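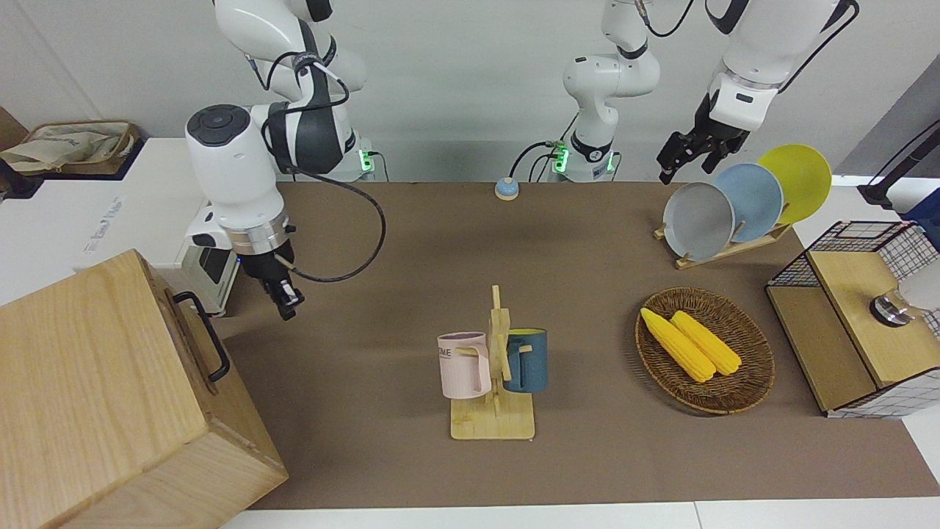
The right arm had been dropping things by a hair since January, and by summer I had gotten fond of it the way you get fond of an old dog who misses the step. It would come down over the mug tree as gracefully as anything, and then close its fingers just shy of the handle, and I'd say "oh, sweetheart" out loud, to a machine, at my age.

I had looked after machines at Okonkwo since 1989, bottling lines mostly, and when they moved me upstairs to the cell with the two arms I brought my own screwdrivers and my own cushion. The setup sheet was taped inside the door and it said Filska across the top, which was the name of the cell and had been a cat once, I believe. Step one was always the same. Power down, hand on the elbow, wait for the sag.

So that evening I waited for the sag, and I took the gripper off at the flange, and I laid the 6 screws in a saucer from home. They were fine. The flange was fine too. I wiped it anyway, and put it all back a quarter turn at a time, going across and across like you do with a car wheel, and ran the test. It missed by the same hair.

Well, I sat down on my cushion and had my sandwich and looked at it for a good long while, and what I noticed, somewhere in the second half of the sandwich, was the cable. Somebody at the Fliltadmont shop had tied it too short, bless them, and every time the wrist rolled over, it gave a little tug, like a child at your sleeve. I cut the tie and let out three inches of slack, so it hung in a big lazy loop, and I pressed start again.

Down it came. It took the mug by the handle, lifted it, seemed to think about it, and hung it back on its peg without a click.

I let it do that until the bus was nearly due, and then I let it do one more.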